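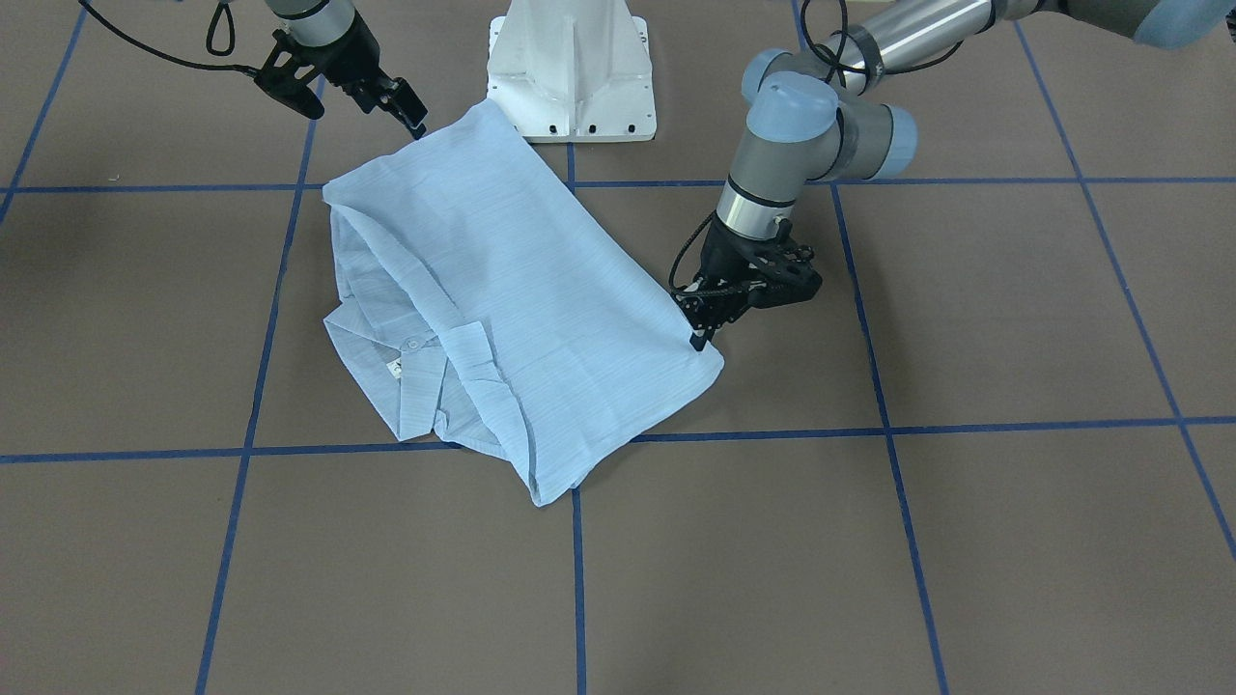

Bügeln mag ich überhaupt nicht, deshalb trickse ich beim Aufhängen! Jedes Teil einmal kräftig ausschlagen, Nähte glatt ziehen, und ab auf den Bügel, solange es noch feucht ist. Bei so einem hellblauen Hemd mit Streifen sieht man am Kragen jede Falte, den streiche ich immer extra mit den Fingern aus (und mache den obersten Knopf zu).

Geschleudert wird bei mir mit 600 Touren, mehr knittert nur. Und wenn doch was zerdrückt ist: 2 Esslöffel Essig auf einen halben Liter Wasser, in die Sprühflasche, einnebeln, glatt streichen, trocknen lassen. Der Geruch verfliegt, versprochen!

100 Mal geteilt
2 Kommentare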